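Dremivora Jodus: a dish and tray robot for small catering kitchens

Hi, I'm Siiri Jankauskaitė, and I sell the Jodus because I ran a catering kitchen before I ever sold anything (and I washed a lot of plates in it).

The Jodus is an arm on a rolling base. It takes dirty plates from the rack, scrapes them, loads the washer and stacks them when they come out. It handles 200 plates an hour at an easy pace, and it plugs into a regular wall outlet!

What changes for your crew? Mostly the end of the night. At Gusano, where we put in our first one in November, two people used to stay late at the sink. Now they take turns plating and prepping, and one of them has started doing the desserts, which she'd been asking to do for ages. Nobody's hours were cut, though I'd tell any owner to talk that through with the staff before the crate shows up. People worry, and they should get to ask.

It does need a person close by. Odd shapes confuse it, and it's slow with anything stuck together.

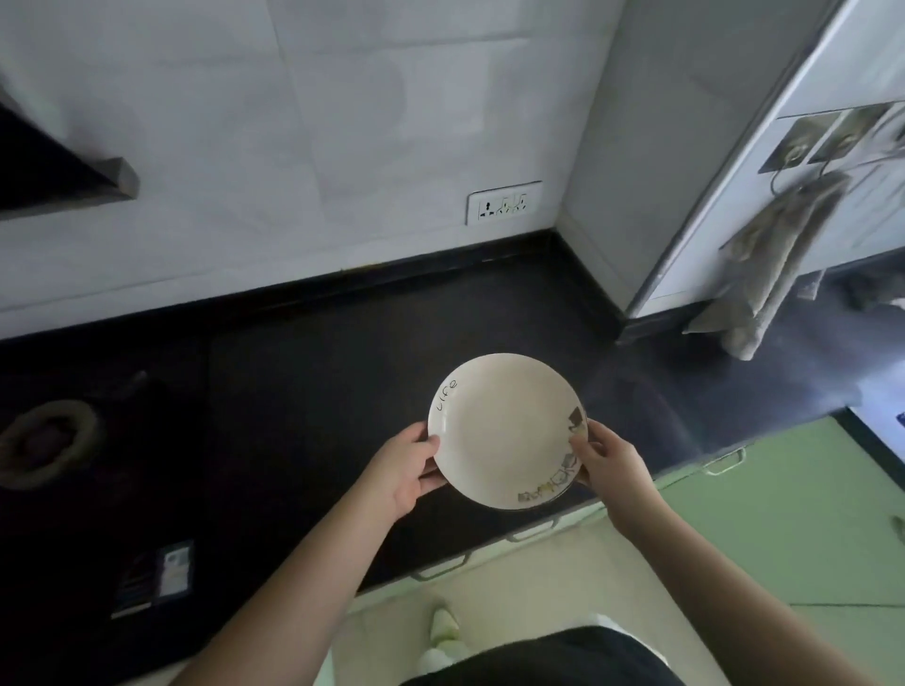 Teaching it a new plate takes about 3 minutes. Whoever knows your dishes best should do it, and I mean the dishwasher, not the manager! They know which ones chip and which ones are slippery.

Rental is $549 a month with the Vanags gripper pads included, and I come out for the first two shifts myself. Spare pads ship the same day if you write before noon. Got a weird kitchen with a tight corner? Send me the measurements and I'll tell you if it fits.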